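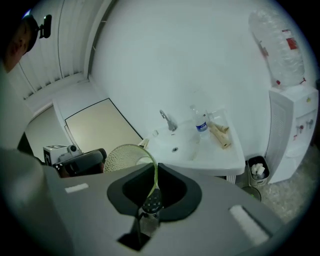

Page last changed: March, 4:40 p.m.

By Gion Egger
6 min read

FOLBERG — A hand-held gripper built in the Grilel shared workshop has completed a bench run of 4,000 open-and-close cycles without a failure of the finger linkage, its builder said this month. The tool, called Brimura, is now being used to record simple handling tasks in the workshop's side room.

So-ying Chuang, a member of the workshop, designed the tool and assembled it there. It has a gray body with a black V-shaped recess at the center, edged in raised, rubbery material. The black finger mechanism sits down inside the recess. White foam pads are fixed to the top of the body.

Brimura has no motor. The operator holds it, closes the fingers by hand and carries the object from one place to another. A sensor on the linkage logs how far the fingers are open, and that log is matched to video after the session. Chuang intends to use the records to program a small arm she is building at home. The arm is not finished.

"The arm is the slow part," she said. "The gripper end can be tested without it, so I tested it without it."

The cycle test was run on a bench fixture made from a gearmotor and a crank. The fixture closed the fingers on a spring, released them and added one to a counter. Chuang stopped it at intervals to check play at the main pivot with a dial gauge. Wear was measurable by the end of the run but stayed inside the limit she had set beforehand. The return spring lost some tension and has been replaced with one of heavier wire.

An earlier version did not get that far. Its pivot pin ran directly in printed plastic, and the hole went oval under side load. The fingers then met out of line, and thin objects slipped past the tips. The current version has a metal sleeve pressed into the hole. Chuang ordered the sleeves from Yip, a parts supplier, and reamed them to size on the workshop's drill press after pressing them in, as the press fit had closed the bore slightly.

The finger log is taken at 200 samples per second. Chuang said this is more than the task needs. She kept the rate because the controller board runs at it without dropping readings, and because a fast log makes it easier to find the exact moment of contact when the fingers touch an object and stop moving. The readings are written to a memory card in the handle and copied off over a cable at the end of each session. There is no wireless link. One was tried on the first version and removed after it delayed readings by an amount that changed from one session to the next.

Matching the log to the video was the larger problem, according to Chuang's build notes. The camera and the controller keep separate clocks, and the clocks drift. Her present method is to open and close the fingers sharply at the start of a run and again at the end, then line up both movements in the video with the matching spikes in the log. Anything between is stretched or squeezed to fit. The notes describe the result as good enough for slow work and poor for anything quick.

Position is worked out from printed markers. A white box in the side room carries one of the black-and-white square patterns, with a small white-and-gray camera device standing on top of it. Marker size is entered into the software by hand, and an error there scales every distance in the recording. Chuang lost one early batch of runs to this. She had reprinted a sheet with the printer set to shrink the page to its margins, and the pattern came out smaller than the number in the settings file. She now measures each print with calipers and writes the result on the back.

The side room has a wall-mounted sink with a broad flat rim, and a water dispenser stands along from it. The floor is carpeted. Chuang said she chose the room over the main shop for two reasons: the walls are plain, which gives the tracking software less to confuse with a marker, and the dust extractor cannot be heard from it. Extractor vibration had shown up in the finger log when the tool was used near the saw bench.

The white surfaces bring a different difficulty. With the camera's exposure left on automatic, the picture darkens whenever a large white object fills the view, and the markers lose contrast. Exposure is now fixed before each session from a gray card. The blinds in the room are left in one position for the length of a session for the same purpose.

Chuang has kept 33 runs so far. Each consists of picking up one object, moving it and putting it down. Runs are discarded if a marker is lost from view for longer than the software can bridge, if the log has a gap, or if the two sync movements cannot be found. She does not discard runs where the object is dropped. Those are labeled and stored with the rest.

Objects with uneven outlines have been the harder ones to log cleanly, she said. On a bottle or a straight-sided box, the fingers stop at one width and the trace goes flat. On a knobbly object the trace settles in steps as the object turns in the grip, and the contact point has to be picked out by eye. A script that does this automatically works on smooth objects only. A revised script is being tested.

The body was printed at Grilel in separate sections and joined with screws into heat-set inserts. It was sanded before assembly. Chuang chose to print the handle apart from the front section so that the front could be changed without rebuilding the electronics, and the front has been changed more often than any other part. The drawings show wall thickness increased near the recess after a crack formed at an inside corner. A larger radius was added at the same corner.

Access to the linkage remains awkward. Removing the pivot pin means taking out the whole front section, and one of the screws can be reached only with a long ball-end driver. A side hatch has been drawn but not printed. Chuang said she was waiting to see whether the pin needed to come out often enough to justify it.

The tool's weight has also been raised by others who have tried it. Most of the mass is ahead of the hand, and the wrist tires during longer sessions. Moving the battery to the back of the handle helped. Sessions are now kept short, with the log closed and a new file started after each break. This has the added effect of limiting clock drift, which grows with the length of the recording.

Work at home is limited to the arm. The base and shoulder joint are assembled on a shelf board in Chuang's hallway, and the elbow is waiting on a belt of the correct length. She plans to fit the arm with a motor-driven copy of the same front section, so that finger openings recorded by hand can be played back with no conversion between one shape and another. The hand-held tool and the arm share a mounting pattern for that purpose.

Whether the recordings transfer to the arm is an open question. A person adjusts grip without noticing, and the tool records finger opening but does not record force. Chuang has considered a load cell behind one finger. It would need space that the present housing does not have, along with a second channel on the board. The notes list it as a later change.

The drawings, parts list and controller code are kept in a binder and on a shared drive at Grilel, where members can copy them. The parts list gives the Yip sleeve by its dimensions so that a substitute can be used. Members who want to run the cycle fixture are asked to book the electronics bench and to leave the counter reading on the sheet next to it. The fixture must not be left running overnight.

The next bench run will use the heavier return spring. It will be held to the same number of cycles and the same limit on pivot play, and the gauge readings will be added to the binder when it is done.

We use cookies to keep this site working and to measure visits. Accept all | Manage settings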